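How many demonstrations for a processor insertion task, and do I keep the slow ones?

Rostyslav Stasiv
Posted in Data gathering, 14th January

We are recording examples by teleoperation for a policy that should pick up a desktop processor and place it in an open socket. The board stays mounted in its case. So far I have 335 episodes, all done by the same two operators. The wrist camera is the main input and there is one fixed camera on the bench as well.

My trouble is the last part of the movement. Reaching and grasping look fine when I train on what we have. Over the socket the policy hovers, drifts to one side and never commits. My operators also slow down a lot there, so a big share of each recording is the gripper barely moving. Should I cut those parts out, or record more? I can get 50 more episodes a week at best.

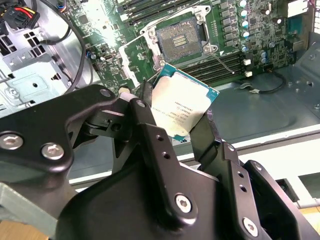
Reading time: 2 min

The view is typical of the approach, with the chip held upright between the fingers and the socket open beyond it. The fingers fill a lot of the picture, and I wonder if that is part of it.

Afroza Biswas

I would not cut the slow parts by hand. Two people will cut them in two different ways and then you have a new problem. Drop only the time steps where the commanded motion is under a small threshold, and do it with the same script for every episode. Keep the raw files.

Then look at where your episodes begin. If they all start from the same pose, the policy has never seen itself a few millimetres off to the left. We had the same hovering on a connector task at Collow. What helped was recording short episodes that start already over the target, on purpose in slightly wrong places, with the operator correcting from there. Try 20 of those before you do another full batch. They are quick to record.

Also check the glare on the metal lid of the chip. In your picture it hides part of the printing. Move the lamp between sessions so that the model does not learn one reflection – or put a diffuser on it and leave it there.

Ataberk Değirmenci

more data. we had 1,257 episodes before ours worked at all

Bastian Ostermann

Afroza's advice about the starting poses is good. I would add two things.

Write down which operator did each episode if you don't already. One of ours always tilted the part before lowering it and the other kept it level, and the policy learned something halfway between that suited neither. We agreed on one way of doing it and recorded again.

As for the fingers filling the view, I would leave the camera where it is if you can still see the socket until late in the approach. Once the chip covers it you need something else, so make sure the fixed camera sees the socket from the side. If you have force readings at the wrist, log them from now on even if you don't train on them yet. You can't add them afterwards.

Use a scrap board for all of this. Bent pins will change your data without you noticing.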